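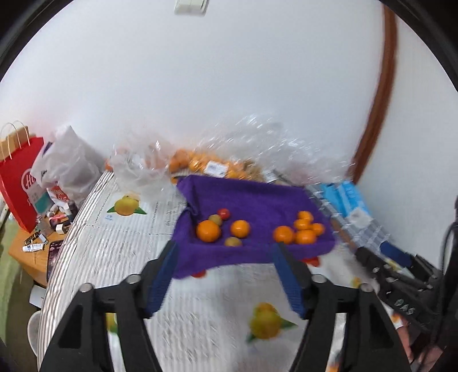 3. FRUIT TABLE – SETTING UP, SORTING, CLEARING

House guide, Zaltutia
Posted by Ifeoma Oyewole, October
2 comments | 6 shares

We use cookies to remember your settings. Accept / Manage

Read section 2 first if you haven't (keys, bins, hot water). This one covers the fruit table only. Washing up is section 6.

Old version of this page had the fruit going straight from the bag into the big bowl. Ignore that, the bowl is gone. Towel now.

3.1 What you need

– a towel, thick one, terry. Purple one if it's clean. Any other colour fine
– the fruit tablecloth (lemons on it). Wipe-down job, not the linen
– the fruit, still in its bag
– a dry cloth
– a damp cloth
– a plate or small dish for the iffy ones
– scissors for the bag

Towels are in the airing cupboard, second shelf. Bath sheets are too big, you end up with half of it on the floor. Hand towel too small once the mandarins go on. Middle size.

NOTE: The fruit towel is for fruit. Don't dry hands on it, don't dry the dog on it. Goes in the wash by itself or with tea towels, no softener.

3.2 Laying the table

1. Clear everything off the main table. Phones, post, chargers, mugs. Side table is there for all that.

2. Wipe the bare table with the damp cloth, then the dry one. Crumbs under the tablecloth make lumps and things roll.

3. Lay the tablecloth. Print side up. Smooth it from the middle out towards the edges. It has creases from being folded, they won't all come out, leave them.

4. Check the overhang on the side people walk past. Should be a hand's width, no more. Anything longer gets caught on bags and the lot comes down. Tuck the extra under at the wall end.

5. If the table's been extended (leaf in, 166 cm) the cloth only just covers it. Put the cloth flush with the front and let the back be short. Stuff stands there anyway.

6. Towel down last. See 3.3.

CAUTION: No hot pans on this tablecloth. Not with a mat under it either. It marks and then it sticks. Pans go on the hob or on the slate by the sink.

3.3 Making the towel tray

The bit everybody rushes. Takes a minute.

1. Put the towel flat, near the front but not hanging off. You want to reach the far side of it without leaning.

2. Fold it in half if it's thin. Thick ones stay single.

3. Push the edges in and up with both hands so they bunch. You're making a low wall all round, a shallow dish. Doesn't have to be neat.

4. Press the middle flat with your palm. If the middle is humped everything runs to one side.

5. Test with a single mandarin. Roll it gently at the edge. It should stop. If it goes over, bunch that side higher and try agian.

NOTE: Re-bunch as you go. The walls sag when fruit leans on them, mostly at the front, and small things get underneath. Lift the front edge and look before you put any weight on it. Cherry tomatoes especially – you'll find them with your elbow otherwise.

3.4 Getting the fruit out of the bag

1. Stand the big bag at the back of the table against the wall. It slumps, so lean it on the wall and not on the drinks or cups or whatever else is piled there.

2. Leave the price label on till you've written the price in the book. Anatole does the shopping money at the end of the month and he goes by the label. Label stuck in the book is also fine, he says, and saves your handwriting.

3. Cut the top of the bag straight across if it's knotted. Don't tear it down the side, you'll have oranges under the cooker.

4. Take out a few at a time. Don't tip. Tipping bruises the bottom ones and you won't see it till they go soft.

5. Only put out what fits in the towel in a single layer. Touching is fine, stacked is not. Rest stays in the bag.

CAUTION: Plastic bags away from the little ones as soon as they're empty. Fold, tie in a knot, drawer by the back door.

3.5 Sorting

No strict system but roughly this, and please stick to it so the next person can carry on where you stopped.

Mandarins – together, on one side. They can sit close. Small and medium don't need separating.

Oranges – leave in the bag till wanted. Too heavy for the towel, they flatten it. If someone asks for one give them one from the bag.

Cherry tomatoes – yes they go on the fruit table. Keep them on the other side from the main lot of mandarins, or at the edge, where they don't get squashed. Never under a citrus.

Greeny-yellow small things, yellowy-brown small things – whatever came in the mixed lot. Depends on the week. Keep them where you can see them as they turn fastest. If you don't know what it is, ask before you bite it. Gradis sometimes puts in sour ones meant for cooking, and they don't always say.

Anything soft, split or with a grey patch – small dish, then straight to the compost. Check its neighbours. If the skin of the next one is damp wipe it with the dry cloth and eat that one first.

NOTE: Citrus isn't washed before it goes on the towel. Tomatoes are, and dried properly. Wet fruit on a terry towel = damp towel all day = mould by morning. If the towel feels damp, swap it.

NOTE: Stickers off at this stage if you can be bothered. They go in the general waste, not the compost. Do not stick them on the table. Or the fridge. You know who you are.

3.6 The side table

Side table is for the things that aren't food. Small bottles, tubes, hand cream, phones, gift bags, shopping not unpacked yet.

1. Paper bags with rope handles stand upright at the back. Handles folded in or they catch sleeves.

2. Plastic carriers next to them, unpacked by the evening please. Anything that needs the fridge goes in the fridge FIRST, before you start on the fruit.

3. Small bottles and tubes kept together. Lids on and tight. Keep them off the main table completely, some of them smell and mandarins pick it up.

4. Phones on the side table, not on the towel. Not in the towel either. One got folded up in it and went through a wash in the summer.

5. Small boxes in front where they can be seen.

CAUTION: Side table is plain wood. Wipe up spills at once, no sprays, damp cloth only. Nail varnish remover took the finish off the Laltar one and it was never put right.

3.7 Packs and bulk stuff

Wrapped packs (cups, bottles, kitchen roll) can wait on the main table at the wall end, beside the fruit bag. Wait meaning till you've finished sorting. Then they go in the Gilbert cupboard, left of the stairs, heavy at the bottom.

Don't rip the plastic open on the table. Carry the whole pack to the cupboard and open it there. If a pack won't fit, leave it whole on the floor of the cupboard and shut the door gently.

Don't put packs higher than you can comfortably reach over. Anything leaning on the fruit bag – move it.

3.8 During the day

– Top up from the bag when the towel looks thin. Same way, few at a time.
– Peel goes in the caddy. Not back on the towel. Not in the paper bags.
– Turn the mandarins over once, lunchtime is good. Look at the undersides.
– Heating on? Move the bag to the cooler end. If the window's open and sun's on the table, drape the spare tea towel over the lot.
– If guests are coming at 6, have it all tidy by half five, and put a few nice ones towards the front.

3.9 Clearing up

1. Fruit off the towel and back in the bag, or into the crate if the bag's had it. Tomatoes seperately, in the dish, kitchen side.

2. Pick the towel up by all the corners and shake it outside. Leaves, stalks, bits of pith. Back step, not the front.

3. Look under where it was. Lift, don't slide.

4. Wipe the tablecloth, lemons and all. Warm water, drop of washing-up liquid. Juice goes sticky if left overnight. Don't scrub the print.

5. Let it dry before folding. Over the banister if you're in a hurry.

6. Towel in the wash if it's been out 2 days, or sooner if anything burst.

3.10 If something's gone wrong

Fruit rolling off the front – wall too low, or table on a slope. There's a wedge for the short leg, should be under it already. Kicked out quite often, check by the skirting.

Towel sliding on the cloth – cloth's damp or there's still washing-up liquid on it. Dry it.

Fruit flies – clear everything, bin the soft ones, wash towel at 60, keep the fruit in the fridge for a couple of days.

Stain on the tablecloth – bicarb paste, leave it, wipe. Tomato comes out. Beetroot doesn't, which is why beetroot isn't on the list.

Mystery smell – look behind the bag. Then under the towel. Then the side table.

Run out – Gradis delivers in the mornings, order the night before. Ask for the big bag, clear not net. Anatole Langlois has the login.

Crate instructions moved to section 4 with the other storage bits. Spare tablecloth also listed there, it's the plain one.

Get house guide updates by email. Enter your address to subscribe.

2 comments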